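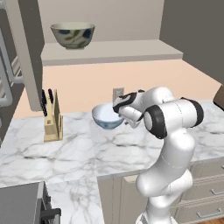

October 17, 2020
Kitchen cell in sim, bowl task. Setup and upkeep notes.

Spent the morning getting the simulated kitchen back into a state where two people can run it and get the same thing. Jomar had his own copy of the arm config and I had mine, and they had drifted since March. Both are now archived under Fletard/old and there is one config, checked in. Please don't edit it locally. If you need a change, put it in an override file and say so in here.

Base placement. The arm base had crept toward the counter in Jomar's copy. With it that close the elbow folds up on itself when the gripper reaches for the near side of the bowl, and the planner throws the pose out. Moved it back to the position in my copy. The arm now leans over the marble from the lower cabinet side and gets the fingertips to the right rim of the blue bowl without going near a joint limit. Stopped it there, just off the rim, and saved the joint values as "rim_right". Use that as the check pose after any change to the base.

Collision meshes. The knife block had none on the handles, only on the wooden body. The taller handle goes up past the bottom of the hanging cabinet, so any path that swings left over the bowl has to know about it. Added a simple box for each handle. The shelf was fine. The flowered bowl on the shelf had a solid hull with the inside filled in, harmless for now because we don't reach into it, but I swapped it for the open one so it doesn't bite us when we do.

The wall outlet has no collision shape and I left it that way. It is nearly flush. If someone moves the bowl closer to the backsplash, revisit.

Gripper. Ariel found that the finger pads were using the friction values from the Rosaris table cell. Those were tuned for foam blocks. On a glazed rim the bowl slid out at the start of every lift. Put the ceramic values back and reran seed 411, which had been failing every time. It lifts now. Seed 651 still fails, and not from slip: the wrist turns the long way round before the approach and runs out of time. That one is a planner problem. I did not touch it today.

Camera. Set to the view we agreed on, looking across the counter toward the shelf. The gripper covers the right side of the outlet at rim_right. Handy as a quick eye check. If the whole plate shows with the arm in that pose, something has moved.

Routine from here on:
Load the shared config, no local copies.
Send the arm to rim_right and compare with the saved view.
Run seed 411 by itself before starting a batch.
Reset the scene after every 5 batches. Contact errors build up in the bowl and it ends up sitting slightly into the marble.
Write the config hash in the log.

Left to do:
Wrist rotation on 651 (Ariel).
Drawer joints on the lower cabinets are still locked. Asier branch has them working, need to merge.
Ask Fajardo whether their build has the newer arm model. Ours still reports 2 warnings on load about link inertia. I've been ignoring both.
Jomar to delete his desktop shortcut to the old config.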